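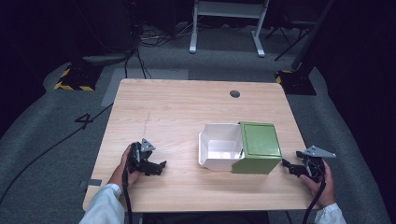 I get asked all the time whether it's worth waiting for a robot to do the tidying, so I figured I'd put my answer on the tips page where I can point people to it. Short version: don't wait. Longer version, with some tips you can use tonight, follows.

Back in May I started reading everything I could find on home robots (I had a bad cold and a lot of tea). The folding ones can get through a towel if the towel starts out flat. The wiping ones do a decent job on a bare table and then get confused by a salt shaker. What they all seem to struggle with is the small stuff - picking up a box by its thin lip, turning it over, setting it down square. Two hands do that without any thought at all. Put a pair of gripper claws in place of your fingers and even a little plastic bin becomes a project!

You can try this yourself. Grab two pairs of kitchen tongs, sit at a table, and move a small open container from one side to the other. Then try taking a lid off. I knocked mine on the floor 2 times before I got the hang of squeezing from both sides at once, and I had the advantage of knowing what a lid is.

The part I didn't expect is that everything that makes a chore easier for tongs makes it easier for me too. So, a few changes I've made:

Clear the whole surface first. I move everything off the table before I start sorting, even the stuff I think I'll work around.

Pick bins with straight sides and a lip you can hook a finger under. Tapered ones slide away when you grab them with wet hands.

Keep small bins near the middle of the table while you fill them. The edge is where mine go over.

Stick a bit of tape where a bin belongs. I did this in the pantry and the rice has gone back to the same spot ever since - even my kids manage it.

Now, the shopping question. Clokel has a countertop sorter called the Clukitard, and the price I was quoted was $2973, so call it 3000 once you've paid for delivery. It sorts cutlery. That's it, that's the chore. It wants the forks and spoons spread out on its tray first, and by the time I've done that I could have had them in the drawer. Brotberg is supposed to be working on one that loads a dishwasher, and I'd love to be wrong about it, but I'm not saving up yet.

For the garage and workshop crowd I'm a bit more hopeful. If you do the same move with the same part all day long, a machine can probably take that off you now. A friend's shop, Afolabi, has one that drops brackets into trays and it's good at it, as long as the trays sit exactly where it expects. Move one over an inch and somebody has to go fix things.

Next up is the drawer under the oven, which I've been avoiding.

We use cookies to improve your experience on this site. By continuing to browse you agree to our use of cookies. Accept | Manage settings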